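Irkatthorpe (television series)

Irkatthorpe is a science fiction television series created by Kazimiera Głowacki and produced by Mertens. It ran for three seasons and 30 episodes, plus a feature-length pilot of 104 minutes. The series follows the crew of a repair station in orbit around the planet Floren, where old freight ships are brought to be fixed, stripped or scrapped. It is named after the station.
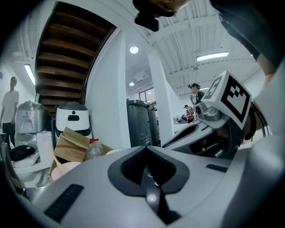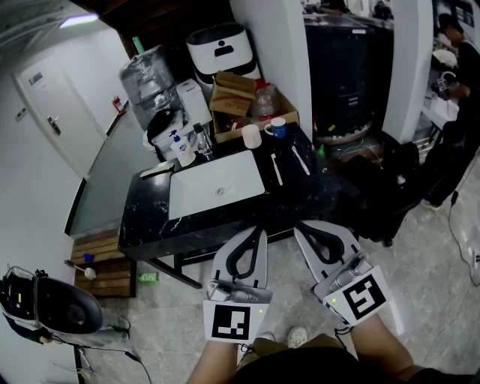

Hand-held grippers fitted with black-and-white printed markers. The second picture also shows a sink and two toothbrushes.

Contents
1 Premise
2 Setting
3 Main characters
4 Production
5 Episodes
6 Reception
7 Home release and later showings
8 See also

Premise

The series opens when Captain Katell, an officer of the Freight Service, is removed from her ship after refusing an order to leave a damaged convoy behind. She is sent to Irkatthorpe as station master. The post is meant as a punishment. The station is short of parts, its docking ring can take only half the ships it was built for, and the crew has been running the place without a station master for almost two years.

Most episodes center on a single ship that comes in for repair and the people on board it. A longer story runs underneath, concerning a set of ships that arrive with their logs erased. Katell and the chief engineer, Osk, come to suspect that the ships were part of the same convoy that cost Katell her command. This story is taken up in the pilot, dropped for most of season one, and carried through to the end of season three.

Setting

The station houses 80 people in the pilot. Later episodes mention smaller crews, and by the season three episode "Short Watch" the night shift is being run from one console. No reason is given on screen for all of the departures, although two of them are shown.

Irkatthorpe consists of the docking ring, the Yard (the large open bay where hulls are worked on), the Stacks (living quarters) and the Cold End, a section that lost heating before the series begins and is used for storage. The Cold End was written into the pilot because the set had one corridor more than the script needed.

Floren, the planet below, is seen through windows in nearly every episode but is visited only three times. It has a thick yellow atmosphere and a single landing field. The people who live there sell water and machine oil to the station and are generally on poor terms with it. A trade dispute over the price of water takes up two episodes in season two and is settled off screen.

Dates are given in station years. The number 4000 is painted on the wall of the command room and was long taken by viewers to be the year. A line in "The Long Invoice" makes clear that it is the station's registry number, and the year is never stated.

Travel between stars is by "towing," in which a ship is pulled along a fixed route by a larger vessel called a hauler. Ships cannot tow themselves. Several plots depend on a ship missing its hauler and having to wait for the next one.

Main characters

Captain Katell. Station master. Strict about procedure in the early episodes and much less so later on. She keeps her Freight Service coat through all three seasons, although she is no longer entitled to wear it. Her first name is not given.

Osk. Chief engineer. He ran the station before Katell's arrival and at first resents her. He is absent from four episodes in season two, during which the character is said to be on Floren.

Dr. Pell. Station doctor, trained as a veterinarian. The character was written as a guest part for the pilot and was made a regular before filming of the first season began.

Little Anwen. Docking controller, and the tallest member of the crew. She speaks the opening narration from season two onward.

The Clerk. A records machine with a voice but no body. It answers only questions put to it in the correct form, and several scenes turn on a character finding the right wording. In season three it begins to ask questions of its own. The voice was recorded in a stairwell for the pilot and in a studio after that, and the difference can be heard.

Inspector Rudge. A recurring character who visits once each season to decide whether the station should be closed. He is replaced in season three by his deputy, who is also called Rudge and is not related to him.

Production

Głowacki wrote the first version of the pilot as a stage play for five actors, all set in the command room. Mertens bought the rights and asked for a version that could be filmed on a larger scale. The Yard was added at this point, along with most of the exterior shots.

The sets were built in a former cold store. The command room, one stretch of curved corridor and the doctor's room were permanent. The Yard was a partial set with painted extensions, and the same hull section was used for almost every ship under repair. It was repainted between episodes and turned end for end at least twice. Viewers can identify it by a row of five hatches, the second of which does not sit flush.

Głowacki is credited as writer on 19 episodes and as story editor on the rest. She asked that no episode include a space battle, and none does, although "Tow Line" has a collision and the final episode contains a brief exchange of warning shots. Directors were usually hired for blocks of two episodes, and shooting a block took three weeks.

The music is mostly for clarinet and low strings. The theme was shortened for season two to make room for the narration, and the full version was brought back for the closing credits of the last episode.

Episodes

Season one has 12 episodes, season two has 10 and season three has eight. The pilot is not counted as part of season one, and is sometimes listed as episode zero. When it is shown in two parts, a scene between Katell and Dr. Pell in the Cold End is usually left out to fit the running time.

"Nine Hatches" and "The Quiet Hauler" were shown in the reverse of their intended order. As a result, Osk refers to an injury to his hand one episode before he receives it. Later showings have kept the original broadcast order, and the home release follows the intended one.

The final episode, "Station Master," closes the story of the erased logs but leaves the future of Irkatthorpe open. A fourth season was outlined in February after the finale was filmed. It was not commissioned. According to Głowacki, it would have begun with Katell back in the Freight Service and Osk again in charge of the station.

Reception

Early reviews were mixed. Critics praised the sets and the performances but found the pace slow, and several complained that the pilot took too long to reach the station. Season two was better received, in particular "The Long Invoice," in which the crew tries to get paid for a repair carried out before any of them was born. The episode has no scenes outside the command room and is the closest in form to the original play.

Opinion on season three is divided. The Clerk's storyline is often named as the best part of the series, while the water dispute, which is brought up again in two episodes, is often named as the weakest. The recasting of Rudge was disliked by many viewers at the time.

Home release and later showings

The complete series was released in one set on May 3, 2021. It includes the pilot in its full length, a commentary by Głowacki on six episodes, and the drawings made for the Yard. Two deleted scenes from season one are included without finished sound. The stage version has not been published.

See also

List of Irkatthorpe episodes
List of minor characters in Irkatthorpe
Hauler (Irkatthorpe)
The Clerk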